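Residents' Forum › Building Matters › Parcel room access hours

ulonholm_residents_office
Residents of Ulonholm are advised that, commencing in February, the parcel room on the ground floor will be closed between 10 pm and 6 am. The present arrangement of unrestricted access will cease on that date. Items held for longer than 36 hours will be transferred to the storage cage, and collection from the cage will be by appointment. Comments may be lodged in this thread until 5 pm Friday.

kostari_level4
I wish to record an objection. A number of residents in the Kostari wing are shift workers at the hospital and return home after 11 pm. The proposed hours would leave them with a narrow window in the morning, at precisely the time the couriers are unloading. Was any survey of usage undertaken before the hours were set?

ulonholm_residents_office
The door log was reviewed. It recorded 1,945 entries over the quarter, of which a small proportion fell within the proposed closure. The office acknowledges that the log does not identify the wing from which an entry was made.

tenant_east_12
The proposal has my support. My bedroom shares a wall with the parcel room and the door closer has been reported 3 times. Parcels are dragged across the tiles well after midnight. Residents were told when the wing opened that the room would be quiet overnight.

kostari_level4
With respect, that is a complaint about a door closer. A repair would address the noise at considerably less inconvenience to everybody else.

tenant_east_12
It would address part of the noise. It would do nothing about the trolley.

balcony_herbs
May I suggest a compromise of midnight to 5 am, to be reviewed after one quarter? I would also ask that the 36 hours exclude weekends. Persons who are away from Friday evening should not come home to find their groceries in the cage.
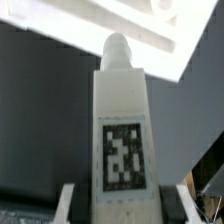 On the matter of appointments, the previous system at Rirkon Court allowed residents to nominate a neighbour to collect on their behalf. It required a signed form and worked without difficulty for around 4 years. I would favour the same provision in this building.

kostari_level4
I could accept midnight to 5 am, provided the door closer is repaired first.

tenant_east_12
I maintain my preference for the original hours, but will not oppose a trial.

ulonholm_residents_office
The comments are noted. The contractor has been asked to quote on the door closer and on rubber wheels for the trolley. Revised hours will be posted in the lobby, and nomination forms will be available at the front counter.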